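Flitik laundry helper - trial checklist, with my comments

Kept by Rekha Rathore, linen room, Trestberg guest house

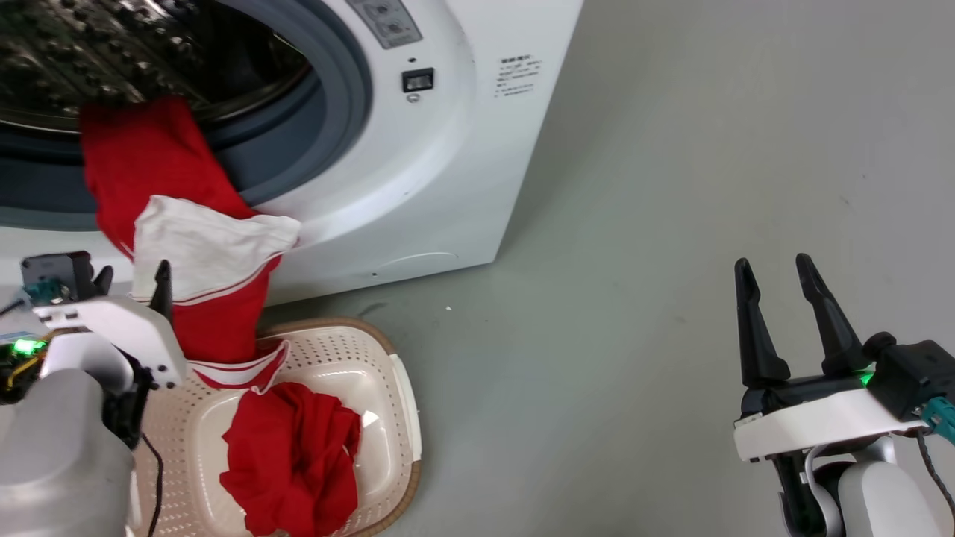

I've been asked to go through the Flitik properly before we decide whether to keep it past July, so I took the supplier's own safety sheet and scribbled on it until there was no room left, and then typed it all up. The sheet is written for a tidy little demonstration load, and I wanted to see it with proper washing, things hanging half out of the door and everything on top of everything else. A long red garment, a shirt by the look of it, draped over the rubber seal with a crumpled white cloth caught on top, and the basket down on the floor below - that's much closer to my mornings than the four folded towels in the brochure! I've marked each point OK, NOT YET or ASK DANARI (Danari being the people who sell it and look after it).

BEFORE SWITCHING ON

1. Floor clear and dry round the machine - OK
Easy one. I'd add "and no slippers", but that's probably just our house.

2. Base steady, brakes on - OK
I leaned on it fairly hard. It didn't budge. The brake pedal is stiff and I'd like to know if that eases up with use.

3. Stop button reachable from where you're standing - NOT YET
If you stand by the sink you can't get to it without walking past the arms. Cherry Mae Enriquez from Danari has offered us a second button on a lead, and I'd want that in writing before we pay for anything.

4. Cables checked for nicks and loose plugs - OK
There's a fair bit of cable near the grippers, including a braided one, so do look with a torch and don't just glance. I run a finger along each one with the power off. The sheet says once a week, I say every morning, it takes no time at all.

5. Gripper fingertips clean and smooth - OK, with a grumble
They're black and so is the fluff off our dark towels, so you have to wipe them to find out. Use the cloth that comes in the box. I tried a damp kitchen one and it left bits behind.

AT THE WASHING MACHINE

6. Drum stopped and door fully open before the arms go near - OK
I am fussy about this. The Flitik is supposed to wait for you to press Go, and it did wait, every time I tried it. I still open the door myself.

7. Door seal not pinched or pulled - ASK DANARI
My main worry, if I'm truthful. A long wet shirt is heavy, and if it's dragged over the bottom of the rubber all day long, what does that do to the seal after 6 months? Cherry Mae thinks nothing much. I would like somebody at Danari to have a look at the seal at each visit and write down what they find.

8. Pockets, zips and hooks checked - NOT YET
The sheet puts this after unloading. Surely it wants doing before the wash goes in?? Bra hooks especially. I've moved it up on our copy.

9. Basket in its place - OK
There's a sticky mat for the basket to stand on. Please don't kick the mat along with your foot when mopping (you know who you are).

10. Load not over the limit - NOT YET
Danari's paperwork gives 4 kilos a go for the trial. We haven't got scales in the linen room, so at present I'm guessing, and a guess isn't a check. Scales are on the list.

WHILE IT'S WORKING

11. Hands, hair, lanyards kept back - OK
Tie your hair up, tuck your lanyard in. I caught myself reaching across for a sock on my first morning, so I do understand the temptation. Leave the sock.

12. Children and guests out of the room - NOT YET
The door doesn't lock from inside. People wander in looking for an iron. We need a sign at the very least, and a bolt would be better.

13. Someone present the whole time - OK
Present means in the room, off the phone. I timed a few loads and the quickest was some 20 minutes with me fussing round it, so bring your tea.

AFTERWARDS

14. Arms parked, power off at the wall - OK
Wait for the arms to finish folding themselves away before you touch the wall switch. It feels like ages.

15. Anything odd written in the book - OK
We're up to page 23 already, mostly me. Short notes are fine - "dropped a pillowcase, 10 past" will do.

WHERE I'VE GOT TO

I like it more than I thought I would, and my back would certainly like it to stay. But I won't sign the sheet until points 3, 8, 10 and 12 are sorted, and I want a proper answer on the seal. Cherry Mae is coming back with the second button and I've asked her to bring the price for the yearly service too, as the one on the leaflet doesn't match the one in her email.

Spare copies of this are in the drawer under the iron.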